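Setting Up the Sorting Table
Section 3 of the Morelli Craft Room Guide, by Janaína Frota
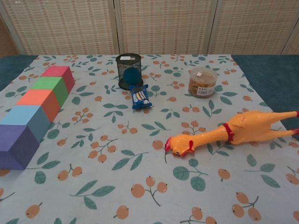
So you've got a table, a cloth on it, and a pile of odds and ends that have been living on top of each other for months. Good! You don't need to buy anything for this section. I set mine up in front of a folding screen at the Laderham room and it's still there, apart from the cloth, which I change whenever somebody spills tea.

What you'll need

A table you can walk up to from at least one long side
A tablecloth (patterned is fine, I like berries)
A pencil cup, the wire-mesh sort if you have one
A clear jar with a lid, for rubber bands
Painted cubes
Whatever toys and snacks have washed up with the rest of it

Laying the cloth

1. Wipe the tabletop and let it dry all the way. A damp top will leave a tide line on a light cloth, and I have the tide line to show for it.

2. Spread the cloth and smooth it from the middle out. It doesn't have to reach every edge. Mine leaves some dark teal table bare on the left and I've stopped fussing about it.

3. Press your palm on the cloth and push. If it slides, put a strip of shelf liner underneath.

Note: I bought the grippy liner from Hakik, item 515, and one roll did two tables. The cheaper one went sticky by September.

Placing the tall things

4. Stand the pencil cup at the back, near the center. Tall things go at the back so you aren't reaching over them all afternoon – I knocked mine flying twice before I moved it.

5. Put the rubber band jar to the right of the cup. Leave the printed label on if it has one. I used to soak mine off and then could never remember what size to reorder.

6. Check the lid. Rubber bands dry out and get crackly if they're left open, especially close to a heater.

Caution: Keep rubber bands, and any small flat bits like discs and counters, away from pets and very young children. If you have a toddler around, the jar belongs on a high shelf and only comes down when you're sitting there.

Lining up the cubes

7. Lay the cubes along the left side of the cloth, faces touching, starting at the near corner and heading toward the back. A slanted row is fine. I go purple, light blue, orange, green and then a pinky red, and I keep the same order every time so I can tell at a glance if one has wandered off.

8. Dust painted cubes with a dry cloth. If you have to use water, barely dampen the cloth and don't scrub, or you'll get shiny patches on a matte finish.

Note: The Latbridge group stacks theirs in a tower. It looks great and it falls over every time someone bumps the table!

Toys and snacks

9. Give the right half of the table to anything long or floppy. The rubber chicken goes there. It takes up a ridiculous amount of room, so place it before you start filling in around it.

10. Snack packets can sit in front of the pencil cup as long as they're sealed. Once one is opened it leaves the table – crumbs get into the weave of the cloth and you'll be picking at them with a fingernail.

Caution: Don't store soft rubber toys pressed up against painted things for weeks on end. Some of them stick and lift the paint. Leave a hand's width between them.

Resetting at the end of the day

11. Take everything off, shake the cloth outside, and put it all back starting from the rear of the table. It takes me 8 minutes, a bit more if I stop to chat (I usually stop to chat).

12. If something doesn't have a place by now, put it in a box under the table and look at it again in a week.

Section 4 covers the drawers. Have your labels cut before you start that one.

Last revised November 2021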